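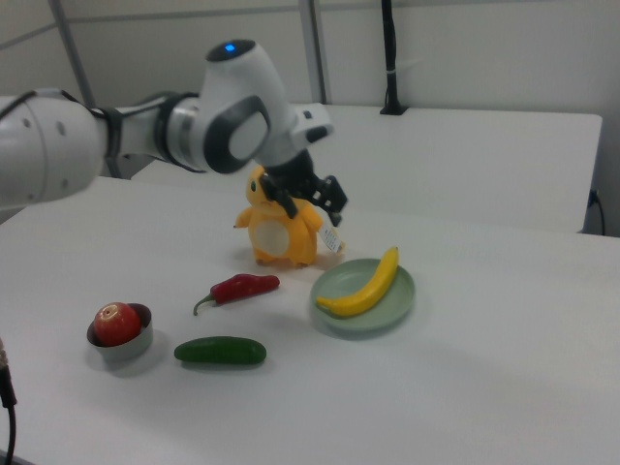 The visitors from Vallus wanted to know first thing why we bother with soft toys at all when their whole line is boxes. Fair thing to ask, and it came up again after lunch, so I'm putting the answer down here for whoever runs the next open day. A box tells you very little about the grip. If the fingers close a bit off center on a box, it slides into line and the pick looks fine. A plush toy gives way on one side and rolls out on the other, and everyone in the room can see the approach was wrong.

March notebook, open day, bench 2.

Setup was the same as for the dry run. Toy in the middle of the table, fruit and vegetables around it, plate to one side and bowl to the other. Banana on the plate, apple in the bowl, pepper and cucumber lying flat. Speed at 60 percent all day. I wanted it higher for the afternoon group but we never cleared that with the safety sheet, so it stayed where it was.

Doors at 9:30. First group came from Fikre, mostly maintenance people, and they asked better questions than I had prepared for. Wear on the finger pads, how long a swap takes, what happens on power loss. I said the pads are good for 400 cycles before we check them. One of them wanted to know if that was measured or just a habit. It's a habit. We should measure it.

Second group was a school class. They picked the order of objects by shouting. Works well, keep it. Pepper is the favorite. The toy comes next, mainly to see if it gets dropped.

Problems, in the order I wrote them on my hand:

Cucumber. Grip point was fine in the dry run and poor in the morning. The object had been put back turned the other way and the script assumes which end is thicker. I put a pencil tick on the table for the rest of the day. Needs a proper fix in the Zevemlow script, not a tick.

Banana. Picks from the plate need a higher approach than picks from the bare table. I had that in one version of the script and not in the other, and loaded the wrong one before the first group. Stopped it by hand, changed over, lost about 5 minutes. I talked about the stop button while it reloaded -- people were interested in that, more than in the picks if I'm honest with myself.

Apple. Getting it out of the bowl is the tightest pick we have, very little room for the fingers next to the rim. Left it out of the morning program and did it once in the afternoon on request. Came out clean. I wouldn't put it in the regular run yet.

Toy. Closing across the head works, closing lower down is hit and miss with those short arms in the way. The tag is a nuisance. It swings and now and then ends up under a finger. I don't want to cut it off before we've asked whether the supplier takes returns.

The Jirnodby people came late and stood at the back. They wanted to see a person hand over an object directly. Told them we don't do that at this bench. They asked for the written procedure, so somebody please send it. The current copy is in the shared folder, the printed one by the door is out of date.

For next time:
Mark object positions on the table before anyone arrives.
One script, one name. Delete the old copy.
Spare toy of the same size.
Put the question sheet out at the start. We got only 2 back.
Water for the person talking.

Vallus asked to come back with a few of their own boxes. I said yes in principle, weights to be sent first. Bench was powered down at 16:40 and the produce is in the gray crate under the window. Still have to copy the logs over.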